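Sterkia heat press – Set-up guide
Section 3: Pressing your first transfer on a cotton shirt
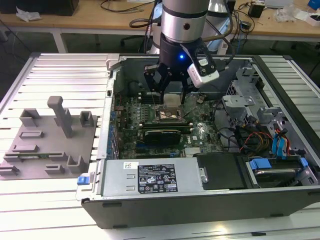

Before you begin with this section, the press must be standing in its place and the lower plate must be screwed on, as explained in Section 2. You need one plain cotton shirt, one sheet of heat transfer vinyl, a lint roller and the cover sheet from the accessory bag. For the first try we recommend an old shirt that you do not mind losing.

3.1 Preparing the design

1. Open your design in the cutting program you normally use. The Sterkia works with transfers cut on any machine.
2. Mirror the design. Letters must read backwards on the screen. This is the step that most people forget, and a cut that is not mirrored cannot be saved.
3. Put the vinyl on the cutting mat with the shiny carrier side down.
4. Cut one small test shape in a corner first. If the blade goes through the carrier, choose a lower pressure and test again.
5. Cut the whole design and remove the vinyl you do not need with the weeding hook. Small pieces inside letters, like in "a" and "e", come off more easily when you bend the sheet a little.

Note: Glitter vinyl is thicker and needs a deeper cut. Follow the table printed on the package of your vinyl, also when it says something different from this guide.

3.2 Heating the press

1. Connect the press directly to a wall outlet. Do not use an extension cord.
2. Turn on the main switch on the back. The display shows 307 for a moment. This is the number of the control program and not a temperature.
3. Press SET one time and choose the temperature with the arrow keys. Use the value on the vinyl package.
4. Press SET again and choose the time in seconds. For the vinyl sheets that come in the starter bag, choose 13.
5. Wait until the green lamp is steady. While it blinks, the plate is still heating.

CAUTION: The upper plate can burn you badly. Hold the press only by the handle. Keep children and pets out of the room until the plate is cold again.

CAUTION: The press uses 800 watts. Do not run an iron or a space heater on the same circuit.

3.3 Pressing

1. Pull the shirt over the lower plate so that only one layer lies on it. Seams, buttons and collars should hang outside the plate – otherwise the pressure will be uneven.
2. Clean the shirt with the lint roller. A single hair under white vinyl will be visible forever.
3. Close the press on the empty shirt for a few seconds, to take the moisture out of the cloth. Open it again.
4. Lay the design on the shirt with the carrier side up. For an adult shirt, the top of the design normally sits three inches under the collar. For a child's shirt, go higher.
5. Put the cover sheet on top and close the handle until you hear the click.
6. When the press beeps, open it slowly with one hand. The other hand should stay away from the plates.
7. Look at the package to see if your vinyl is a "warm peel" or a "cold peel" type. Then pull off the carrier at a flat angle. If an edge lifts, lay the carrier back and press once more.

Note: If you use two colors, press the first one only for a short time, and give the full time together with the last color. Never lay normal vinyl on top of glitter vinyl. It will not stick.

3.4 After pressing

Turn off the main switch and leave the press open until it is cold. Wait one day before the first wash. Wash the shirt inside out in cold water, and do not iron over the design.

If the green lamp does not become steady, or the display shows E3, disconnect the press and contact the dealer where you bought it. In the Storgate shop, ask for Helge Ljungberg in the service department. Spare cover sheets can be ordered from Jurkard under the name "Sterkia cover, large".

Continue with Section 4 for mugs, caps and other items that are not flat.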